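Prüfliste Schraubzwingen und Tischabdeckung, Werkstatt Mirnley, August

1. Rahmen: keine Risse, keine Verformung. In Ordnung — der Guss ist eine Pracht!
2. Spindel: Gewinde sauber, läuft über den ganzen Weg herrlich leicht.
3. Quergriff: gerade, lässt sich bis zum Anschlag durchschieben. In Ordnung.
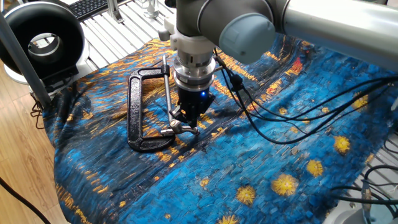
Celtau merkt an, der Druckteller solle bei jeder Zwinge auch von Hand gekippt werden, Drehen allein reiche nicht.

Guter Punkt, übernommen als 3a! Alle 24 Zwingen nachgeprüft, alle Teller beweglich.

4. Tuch mit Sternenhimmel: Falten vor dem Spannen glattziehen, Überhang an der Tischkante prüfen. Offen.

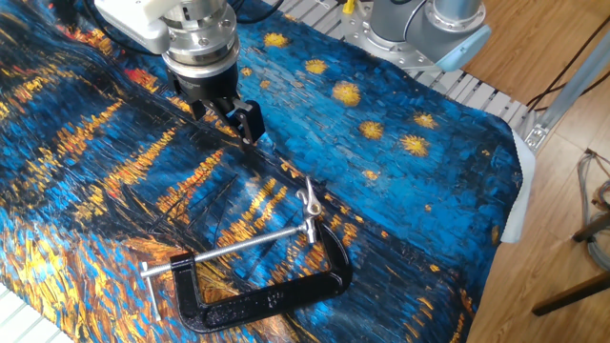
Beim Glattziehen bitte von der Mitte nach außen arbeiten und die Zwingen vorher abnehmen, das geht wunderbar schnell und schont den Druck.

5. Ablage: Zwingen liegend lagern, Spindel eingedreht. Nächste Durchsicht nach 400 Spannvorgängen — ich freue mich drauf!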